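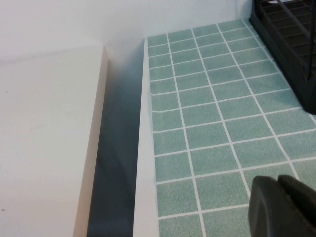

Ostex Graphics Driver Working Group
Minutes of the regular meeting, 2021-02-05
Held by conference call, hosted from the Uvimbridge office

Status: approved with corrections to item 3

1. Previous minutes

The December minutes were accepted. The action on archiving old shader compiler logs remains open and moves to the next meeting.

2. Frame pacing regression in the Gashaw driver branch

The driver team reported on uneven frame delivery in the current Gashaw branch. Average frame rate matches the previous branch in all three test titles. The difference shows only in frame time plots, where every third or fourth frame is held back when vertical sync is on and the render queue is set to its default depth. With vertical sync off the plots are flat.

The cause has been narrowed to the change that moved buffer swaps to a separate thread. When the swap thread wakes late, the next frame is already queued and gets shown for a shorter time. Reverting the change removes the problem but brings back the input delay it was meant to fix.

The test group asked whether the effect depends on the display connection. The driver team has tested over one connection type only. The test group will repeat the runs on the second bench.

Agreed: the change stays in the branch but is disabled by default. A registry switch will be provided for testers.

3. Test procedure for memory clocks

The present procedure raises the memory clock in steps of 15 MHz and runs the short loop after each step. Two benches gave different upper limits for the same Sukidix card. On review, one bench had been restarting the loop from a cold card and the other had not.

The revised procedure is as follows. The card is warmed up with the long loop. The clock is raised by one step. The short loop is run for 1,000 frames and the output compared with the reference capture. Any mismatch ends the run, and the last clean step is recorded. Each run is done 3 times and the lowest result is reported.

The test group objected to reporting the lowest result, preferring the median. After discussion the lowest was kept for published tables. The median goes in the internal sheet.

Correction: the draft gave the step as a percentage of the base clock. It is a fixed value.

4. Fan control on Sukidix cards

The fan table in the latest Sukidix firmware goes straight to 100 percent when the sensor returns no reading. The driver polls the sensor during resume from sleep, before it is ready, and the fan runs at full speed until the next poll. A delayed first poll has been written and is waiting for review. A firmware change was discussed and set aside for this release.

5. Actions

Test group: repeat frame pacing runs on the second bench, both queue depths.
Driver team: add the registry switch and document it in the release notes.
Driver team: review the delayed sensor poll.
Uvimbridge office: replace the reference captures on the shared drive and remove the old set.

6. Other business

The request for a second license of the capture software was deferred until the current one comes up for renewal.

Next meeting: same call details, agenda items to be sent in by the Monday before.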